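Bowl (vessel)

A bowl is an open, rounded vessel, usually wider than it is deep, used for preparing, serving and storing food. Its inner surface curves in a continuous line from the rim to the base, which sets it apart from the plate (shallower, with a flat well) and the cup (narrower, often with a handle). Bowls are made from fired clay, glass, metal, wood, stone and plastics.

Terminology

The parts of a bowl are named from the top down. The rim or lip is the upper edge. The wall runs from the rim to the turn, where the curve tightens toward the base. The well is the inside bottom. The foot is the part that touches the table, and may be a raised ring (foot ring), a flat disk, or simply the flattened underside of the wall. A bowl with no separate foot is called footless or round-based.

The flange is a flat or slightly sloping band that extends outward from the rim. It is common on soup plates and pasta bowls and rare on cereal and rice bowls. A rim with no flange is described as coupe.

Shape

Most table bowls fall between two basic profiles. The hemispherical profile has a wall of near-constant curvature and holds the most liquid for a given amount of material. The conical profile has a straighter wall and a narrow base, stacks more easily, and is less stable when filled. Intermediate shapes combine a rounded lower part with a nearly upright upper wall. The upright wall reduces spilling and gives a spoon something to push against.

Stability depends on the width of the foot, the height of the center of mass and the weight of the base. Potters often leave extra thickness at the turn for this reason. Thrown bowls are trimmed after partial drying, when the clay is firm enough to hold its form but soft enough to cut.

Rim and wall thickness

The rim is the part most likely to chip. A rolled or rounded rim spreads the force of a knock over a larger area than a sharp one. Hotel and canteen ware commonly has a thickened rim, which adds weight and lowers the number of pieces that fit in a rack. Fine porcelain has a thin rim and is treated as less durable in daily service.

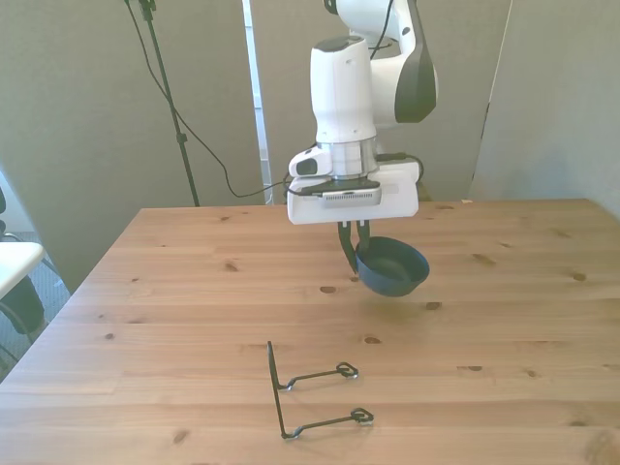
Wall thickness also affects heat. A thick ceramic wall warms slowly and takes heat out of the food in the first minutes, after which it slows further cooling. Commercial kitchens warm such bowls before service. Metal bowls with a single wall carry heat quickly to the hand and are mostly used for mixing or cold dishes. Double-walled metal bowls hold a layer of air between two shells and stay cooler on the outside.

Materials

Earthenware is fired at a lower temperature than stoneware and remains porous unless glazed. Stoneware is dense and absorbs little water even without glaze. Porcelain is white and, where thin, lets light through. All three are glazed for table use, partly to make cleaning easier and partly for color. The foot ring is normally left bare so that the piece does not fuse to the kiln shelf.

Glass bowls are pressed, blown or slumped over a form. Borosilicate and tempered soda-lime glass are used where the bowl must go into an oven. Wooden bowls are turned on a lathe, either from dry wood or from green wood that is allowed to warp as it dries. Melamine is light and hard to break but is generally unsuitable for microwave ovens.

Classification

No single system is in general use. Museums tend to sort bowls by culture, period and ware, while manufacturers sort by capacity and intended food. The Toltemden scheme, drawn up by Kirsten McIntyre and Habibur Bhattacharjee for cataloging household pottery, uses profile alone and recognizes 8 classes, numbered from the most open to the most closed. Material and decoration are recorded separately. The scheme was first applied to the Zomholm collection, which holds 3,092 vessels, of which 1,834 are entered as bowls. A further 858 are fragments too small to assign to any class.

Bo-ram Baek has argued that the scheme separates pieces that were made and sold as a set, such as rice and soup bowls of slightly different depth. A revision by Jucélia Lopes added a field for nesting groups and left the classes unchanged.

Stacking and storage

Bowls stack in two ways. Nested bowls of graded size sit fully inside one another. Bowls of equal size rest with the foot of the upper piece in the well of the lower, and the height of the stack depends on the slope of the wall. Unglazed foot rings can scratch the glaze beneath them. Paper or felt disks are placed between pieces in long-term storage.

See also

Basin
Foot ring
Mixing bowl
Porringer
Tableware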